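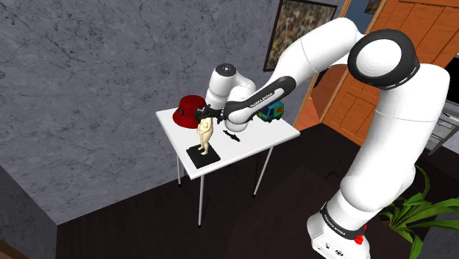 White arm over the small white table

Parcel notifications not reaching box holders - support thread
Opened by: Sharon Rugemalira, Nellau Mail & Parcel
Product: Zallau mailroom desk
Status: Resolved

Sharon Rugemalira, 9.10 am
Good morning all, and sorry to bring you this first thing. We rent out 110 private mailboxes over the counter here, and our box holders normally get a text or an email as soon as we book a parcel in. Since yesterday afternoon some of them are getting nothing at all. The parcel shows as booked in on our side, the shelf label prints nicely, and the little envelope next to the customer's name goes green as it always does. I only found out when one of our regulars popped in for stamps and I happened to see her parcel sitting behind me. She was very good about it, but I felt dreadful. I have signed out and in again, and I have restarted the counter computer, the one by the scales. The label printer is fine so I have left that alone.

Godfrey Kioko (Zallau support), 9.32 am
Morning Sharon, thank you for such a thorough note, it saves me asking half my usual questions. Could you tell me whether the people who are missing out have anything in common? I'm thinking of box size, whether they have mail forwarding switched on, or whether they joined recently. If you can also send me the booking reference for the lady with the stamps I'll follow that one through from our end.

Sharon Rugemalira, 10.05 am
Reference sent to you privately. I went through yesterday's shelf sheet with a pencil and a cup of tea. Large boxes and small boxes are both affected, so it isn't that. Forwarding, now, I think you may be on to something. The ones I've rung so far who heard nothing all have forwarding switched on, and the ones who collect in person got their texts. I haven't got hold of everybody yet, a few are at work.

Godfrey Kioko, 10.48 am
That's really helpful. I've looked at your booking and the message was never sent. It was made, and then it was put in the forwarding queue, where it is waiting for a dispatch date. The green envelope only means the message has been made, which I do agree is misleading, and I've passed that on. Can you open Settings, then Box Holders, then Forwarding, and tell me what it says beside "Notify on"?

Sharon Rugemalira, 10.55 am
It says "Dispatch". I'm fairly sure it used to say "Arrival", but I couldn't swear to it in court. Wekesa did the October price changes on that page yesterday after lunch, so I'll ask him when he's back from the bank.

Wekesa Makori, 11.40 am
Hello, Wekesa here on Sharon's login. I only changed the prices and pressed Save. I didn't touch the other box, or not on purpose anyway - but I did have to press Save twice as the page went blank the first time.

Godfrey Kioko, 11.58 am
Thanks Wekesa, and please don't worry, I don't think you did anything wrong. I tried it on a test account here. If the page goes blank and you save again, "Notify on" drops back to the first option in the list, and the first option is Dispatch. I've handed that to Faraji Obura in our software team. For now, Sharon, please set it back to Arrival, save it once, then leave the page and go back in to check it has stuck.

Sharon Rugemalira, 12.14 pm
Done, and it has stuck. I booked in a padded envelope for our own shop box, with forwarding on, and my phone buzzed before I'd put the envelope down. Lovely. What happens to the ones already waiting, though? Do I need to book them all in again? It's our busy spell from now until the school run.

Godfrey Kioko, 12.30 pm
No need, please leave them as they are or the customers will be charged a second handling fee. Faraji can release them from here. I'll ask him to wait until you say so, in case you'd like to warn people that a text may come for something they've already picked up.

Sharon Rugemalira, 1.20 pm
I've put a note on the counter and rung the ones I was most worried about. Please go ahead whenever he's ready.

Faraji Obura (Zallau software), 2.05 pm
Released. All show as delivered to the phone networks or mail servers. The fix for the double save will be in the next update. Until then, if the prices page goes blank, close it and open it afresh before saving.

Sharon Rugemalira, 3.45 pm
Two customers have been in already with their texts, so I'm happy for this to be closed. Thank you both, you've been very patient with me. I've taped Faraji's advice about the blank page to the side of the monitor for Wekesa and the new starter.

Ticket closed by Godfrey Kioko, 3.52 pm

2 people found this helpful
2 shares

Zallau Support | Contact us | © Zallau | Back to top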